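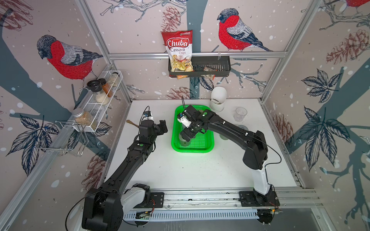
Keyvan Safavi wrote in to say that my last post was unfair to sourdough, and that if I had only kept the starter somewhere warmer I would be a happier person with better bread. He also said that giving up after six weeks was like quitting the piano because of the scales. I did quit the piano because of the scales, Keyvan, and I've had a pretty good life.

But he got under my skin, so on Saturday, 6th July, I took the jar out of the back of the fridge and had a look. There was a layer of gray liquid on top. The internet calls this hooch and says it's harmless. It smelled like the inside of a bowling shoe. I poured it off, kept a spoonful of what was underneath, and fed it flour and water, feeling like someone texting an ex.

For those who missed the first round: I started this thing back in the winter, when my sister gave me a banneton and a look that said I needed a hobby. I bought the good flour. I bought a lame, a razor blade on a stick with a name that turned out to be a review of my scoring. I made five loaves. One was fine. Two were doorstops. One stuck to the pot so firmly that I served it from the pot, with a chisel, to people who had driven a long way. The fifth I don't discuss, though the neighbor's dog would probably like to.

My real complaint was never the bread. It was the schedule. Every recipe has you doing something small and important at 6:50 in the morning, and then again half an hour later, and then again, so that by lunch you've folded the same lump four times and gotten nothing else done. The book I use has a chart for this. The chart assumes you sleep in the kitchen.

Keyvan's method, which he sent me in an email of around 3,000 words, is to ignore the chart completely. Mix it at night, a bit less starter than you think, go to bed. Fold it once if you happen to walk past. He bakes his in a dented pot with a lid from some other pot, and he doesn't own a thermometer. He says he stopped weighing the water in June and the bread got better. I don't believe that last part, but I admire the confidence.

So I tried it his way. The starter needed three days of feeding before it did anything. On the second day I had words with it. On the third it climbed out of the jar and down the side of the microwave, where I put it because the top of the microwave is the only warm place in this house. Cleaning it off took me most of a podcast. If you've never let flour paste dry on a vent, I'd suggest keeping it that way.

The dough itself was a swamp. I know that wet is supposed to be good, and that people online pat theirs and talk about how alive it feels. Mine felt like picking up a jellyfish. I got it into the banneton mostly by tilting things, put it in the fridge, and went to bed annoyed.

And then the bread was good. It rose and it had holes in it, the right kind, not the one big cave at the top where the baker is said to sleep. The crust crackled while it cooled, and I stood there in my socks listening to it like a fool. I ate the heel with too much butter and then, for science, the other heel.

I've since made another one and it was flat as a hat. Keyvan thinks I rushed it. My sister thinks I should slice it thin and call it crackers, which I did, and they were better than the ones from the store. There's half a bag left if anybody wants to come by.

Next week I'm going to try rye, against all advice.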